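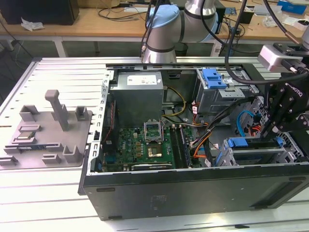
Is it worth putting money into an old office desktop?
Only if the money is small and you already own the thing, and even then I'd want a reason.

Reading time: 3 minutes

konrad_gisler
That's my view anyway. Every month someone here pays 100 for a used office tower, then another 131 for memory and a drive, and ends up with a slow computer and a proprietary power supply.

zwahlen.a
You're pricing it like a fool would shop. I paid 33 for a used SSD and my mother's machine went from unusable to fine. She does email and crosswords. What should she have bought instead?

konrad_gisler
How long has it been running?

zwahlen.a
Since December.

konrad_gisler
Then ask me again next December. Also, used SSD? Did you check the hours on it?

nazareno_z
The Gokix guide says any office PC can be "like new" in an afternoon. I followed it. Lost 3 evenings to a BIOS that wouldn't take the newer processor, which the guide mentions nowhere. Check the supported CPU list before you buy a chip. I don't believe a word on that site now.

Wendelin H
Gokix sells the upgrade kits, so what did you expect? Same with Fudeo and their "refurb grade A" stickers. Grade A according to who?

zwahlen.a
Fudeo took mine back without a fuss, for what it's worth.

Wendelin H
One return going smoothly doesn't tell me much.

silvan_marti
Nobody has brought up electricity. An old tower left on all day costs more than people think.

konrad_gisler
Got a meter reading, or is that a guess?

silvan_marti
Guess. I'll borrow a meter and post what it says.

Last updated: 9:40 pm
Contact | Copyright Raltel Boards | Back to top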